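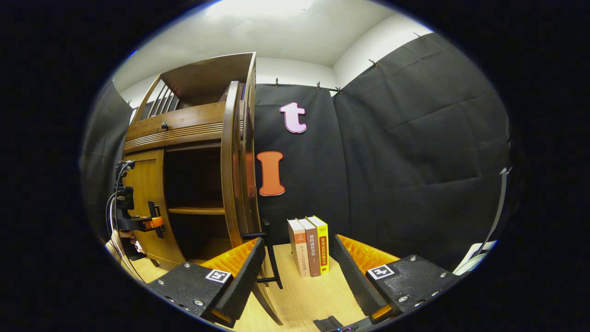

Stiltovis match notes

Hi! I put this together because I kept arguing with my brother about wingers and wanted something to point at. It covers 452 matches from the Clidcombe amateur soccer league, with 923 goals, all typed in by me from the old match sheets.

There are 2 files. matches.csv has one row per game, and goals.csv has one row per goal – scorer's shirt number, minute, and which foot if the sheet said so (mostly it didn't, sorry).

Things to know:

Biwott changed their name to Lelex partway through. I kept whichever name was on the sheet, so merge them yourself if you want one long record.

Some 30 games have no goal minutes. Those are blank, so please don't read them as zero!

Own goals count for the team that got the benefit.

Use it however you like. Next update in October, if my typing holds up.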